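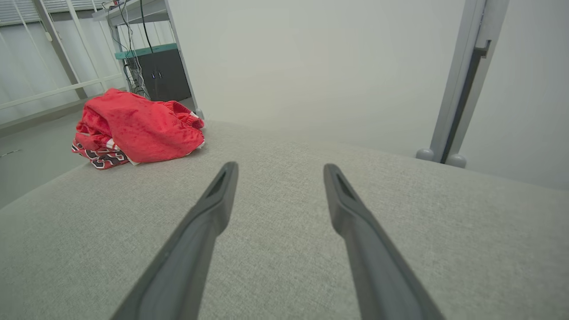
2 min read

Subject: Re: [rumard-users] Right arm won't let go after a soft stop

On 20 Feb 2024, the Yimer maintainers wrote:
> Are you sure this is a release fault? Our first guess would
> be fabric caught in the fingertip slot. Please swap the
> fingers left to right and see if the problem moves with
> them. Also, which Jomedar firmware are you on?

We swapped them. The problem stayed on the right arm, quite happy with its new fingers. Firmware is the August build on both sides, so the left arm has no excuse for being so well behaved.

Numbers from Skasdale, since you'll ask: 100 soft stops with cloth in the right gripper, 23 where it stayed shut after the release command. The log says "released" every time. I admire the confidence.

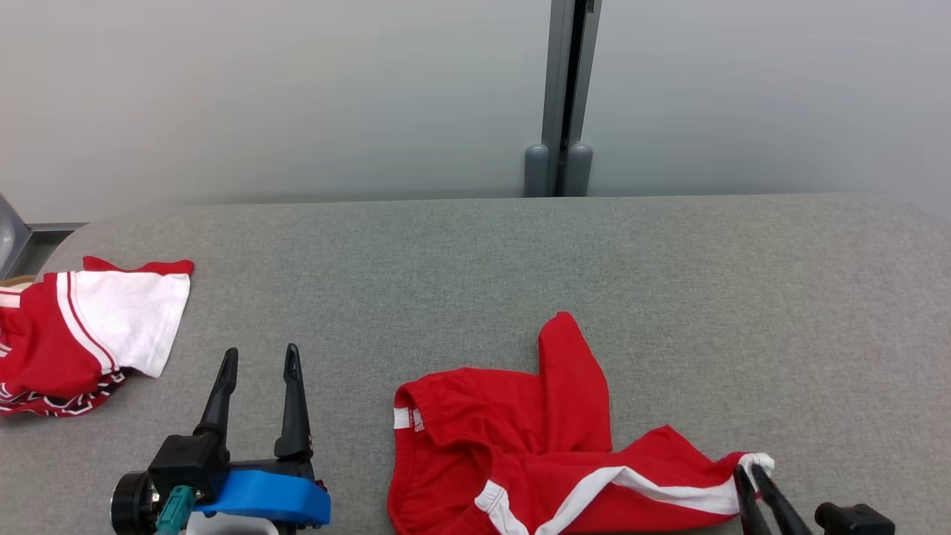 Right gripper closed on the white-edged end of the red garment, left gripper open.

The part that bothers me is what comes next. Yimer reads "released", believes it, and clears the arm to go home. If the fingers still have hold of a jersey, the jersey goes home too, along with whatever the other arm was doing with it. On Monday's long run the left arm still had a sleeve, and we got 2 overload trips and a seam that is no longer a seam. Cheap shirt. I'd feel differently if it had been somebody's cuff, and people do reach in after a soft stop, because the manual says they can.
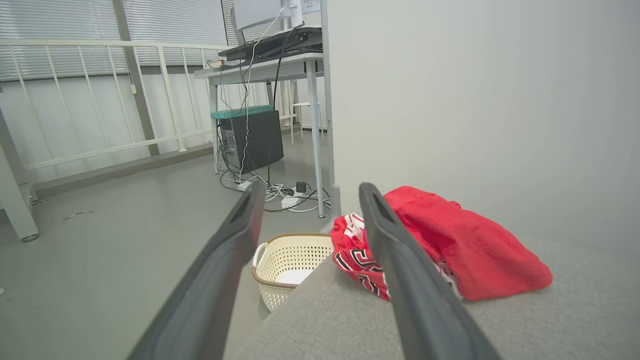
As far as I can tell, the release check waits 2000 ms for the finger position to change and then, if it hasn't, reports success anyway. I'd have gone the other way on that one. Raising the timeout just makes it take longer to be wrong.

For now we've told everyone here to use the hard stop and keep hands out until the fingers are visibly apart – never mind what the screen says. Could someone running Rumard with the older firmware try the same test? Any soft cloth will do, but load the right arm first.

Logs are in the usual folder. The torn jersey is available on request.

– Skasdale bench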